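About Trarach Garden Landscapes

Trarach is a landscaping company specialising in drainage, patios and planted gardens for homes, schools and small business premises. The company designs and builds outdoor spaces that remain usable throughout the year, including on heavy clay and sloping ground. 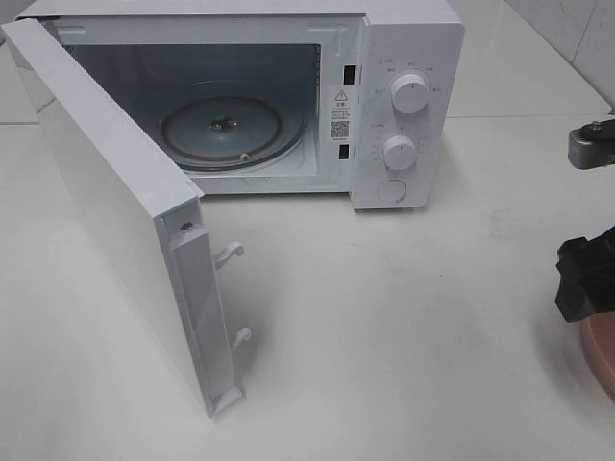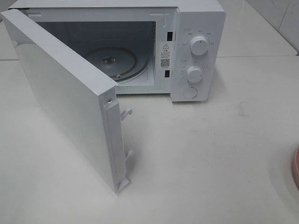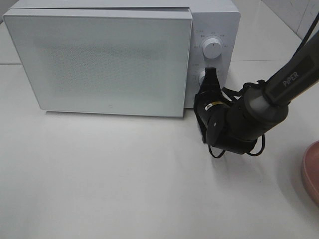

Every garden begins with a survey of the ground. Our surveyors record levels, soil type, existing trees and the route that rainwater takes across the site, and the findings are set out in a written report before any design is proposed. Clients are then invited to our office to compare paving and gravel samples, which are laid out on a pale surface much like the countertop under the white microwave, so that small differences in shade can be judged fairly. Samples may also be taken home for up to a week — stone often looks different beside the brickwork of the house.

Our work

The company was formed by the joining of two smaller firms, one concerned with drainage and the other with planting. Both trades are still carried out by our own employees. We have completed more than 500 gardens, from narrow courtyards to school grounds of 2000 square metres.

Our larger projects include Campos, a group of shared gardens built on former allotment land, where the lower lawn had stood under water for much of each winter. New land drains were installed and the lawn was reshaped to fall towards a planted basin. At Drullero, a terrace of houses with steep rear gardens, we replaced failing timber retaining walls with stone and formed a level seating area for each household.

Drainage and water

Surface water is managed within the garden wherever the ground allows. For this purpose we use the Flumarance system, our own arrangement of shallow channels, gravel beds and moisture-tolerant planting. It can be fitted beneath a new patio or added to the edge of an existing one. Where the soil drains too slowly, we will advise on other methods and on any permission that may be required.

Planting and materials

Plants are selected for the site and supplied with a written care plan covering the first two growing seasons. Hedging is normally planted between November and March. We keep some 60 kinds of shrub and perennial in our holding beds, and others are ordered from growers as needed. Reclaimed paving is offered where a matching quantity can be found.

Appointments

Survey visits are available from 8 am and are free of charge within our normal working area. A written quotation follows each survey and remains valid for 60 days. Clients who wish to have work finished before the summer are advised to contact us by December — the spring programme is usually settled early in the new year.

Related pages
Patios and Paving
Garden Drainage and the Flumarance System
Retaining Walls and Steps
Project Notes: Campos Shared Gardens
Preparing for a Survey Visit

Last updated: October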